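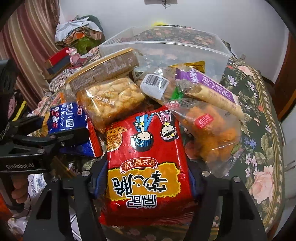

Nusten's handbook on good practice for gripper work runs to 94 pages, and I have read it so that you needn't. Page 17 is the keeper: grip packets firmly, never crush the contents. Quite right. It is less help with a red snack bag held upside down between two black fingers, as the rule on "label orientation" assumes the label has one. Clear type, poor index, 3 stars. Manju Dwivedi gave it four, but she likes appendices.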